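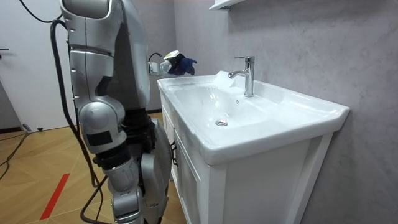 On Sunday, the Berari support desk wrote:

> Hi all, long-time reader, first post. We're a small support team and we've just switched on the callback option in Stenach, the one where a caller presses 4 and hangs up and keeps their place in the queue. Callers love it. My team does not. Half the people we ring back don't pick up, the job goes back to the top of the queue, somebody tries again, and by the third go we've annoyed the customer and clogged the line for everyone still holding. Meanwhile the same customer has got sick of waiting and sent an email, so there's a second ticket sitting with someone else.
>
> Is anyone running callbacks in a way that doesn't do this? Do you cap the retries? Do you text first? And has anyone got the phone and email tickets to join up without a person doing it by hand? Our manager is keen to turn the whole thing off by the end of January and I'd like to have something to say before then.

Welcome, and please don't turn it off yet! We went through exactly this at McAlister, same software, and I was the one who argued for callbacks in the first place, so I had a fair bit of pride riding on it.

First thing to check is what number shows up on the customer's phone. Ours was going out from an outbound trunk that had never been given the public number, so people were seeing a withheld caller. I don't answer those either! We asked the phone company to present the main line number, it took them most of a fortnight and two forms, and the pick-up rate went up so much that I thought the report was broken. If you only do one thing from this whole long email, do that one. It's under Outbound, then Presentation, and the box is greyed out unless you're logged in as the account owner (which had me swearing at it for a whole morning).

Second thing, the retries. The default in Stenach is to keep going until somebody closes the job, and it puts the retry back at the top, as you've found. We cap it at two. First attempt when their turn comes up, second attempt twenty minutes later, and then the job closes with a text that says we tried, and gives them a direct way back in without starting again at the bottom. You can change where the retry lands too. Ours goes in behind whoever has been holding longest, and the people on hold have stopped getting leapfrogged by someone who's gone off to walk the dog. 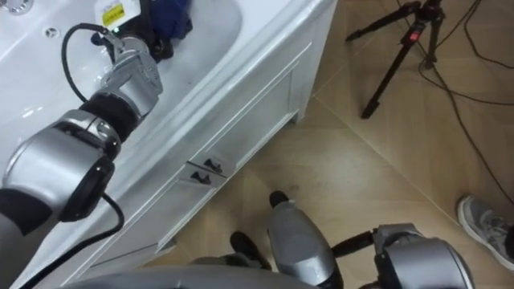 We do text first, yes, but only just before. I tried a fancier version where the text went out when they were five places from the front, and all that did was make people sit staring at their phones and then ring back in to ask where we'd got to. Now it goes as the call is being set up, and it says who's ringing and that it's about the call they made earlier. Keep it short and leave the link out. Our older customers won't touch a text with a link in it and good on them.

Now the double tickets, which is the bit that really got up my nose. There is a merge rule but it only matches on email address, and of course a phone ticket hasn't got one unless the agent types it in. What we ended up doing was getting the phone number into the customer record at sign-up, then turning on matching by phone as a second key. You have to clean the numbers first. Ours were in every format known to humankind, some with the country code, some with brackets, a few with a note in the same field saying "try the daughter". In the first month after the clean-up the rule merged 706 tickets that would otherwise have been picked up twice. Out of 2061 all up, so you can see how much of our day was going on answering people who'd already been answered.

One warning with that. Shared numbers. Our Clundau branch looks after a lot of share houses and a couple of caravan parks, where one office line stands for heaps of different people, and the merge rule cheerfully glued them all together. One poor ticket had 74 messages on it from goodness knows how many households, about everything from a late invoice to a lost password. We keep an exclusion list now and anything on it has to be merged by hand. I'd set that up before you switch the rule on, not after. Splitting them apart again is a miserable job and you lose the attachments.
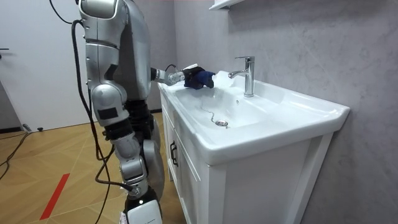
Something else you might look at is when you offer the callback at all. We had it switched on for every caller from opening time, even when the wait was only a minute or two, and plenty of people took it out of habit and then weren't ready when we rang. These days the option doesn't play until the wait goes past eight minutes. It also stops being offered an hour before close, so we're not left with a pile of promises at knock-off time. We used to roll those over to the next morning and nobody wants to hear from us at 8 am about something they've already sorted out.

As for your manager, I'd pull the abandoned call numbers from before and after you turned it on, and put those next to the failed callbacks. The failed callbacks look dreadful by themselves because you can see every one of them. The people who used to hang up in the queue never showed on anyone's job list, so they're easy to forget. Ours came out well in favour of keeping it, even before the caller number got fixed.

I haven't cracked web chat, for what it's worth. If someone starts in chat and then asks for a call, Stenach treats it as a brand new enquiry and the agent can't see what was typed. We get them to paste the transcript into the notes, and half the time they forget, me included. If anyone else on the list has that working I'd love to see your settings.

Happy to send you our queue config if you email me off list. It's a bit of a mess and the rule names are rude in places, so give me a day to tidy it up first.

Cheers from the McAlister help desk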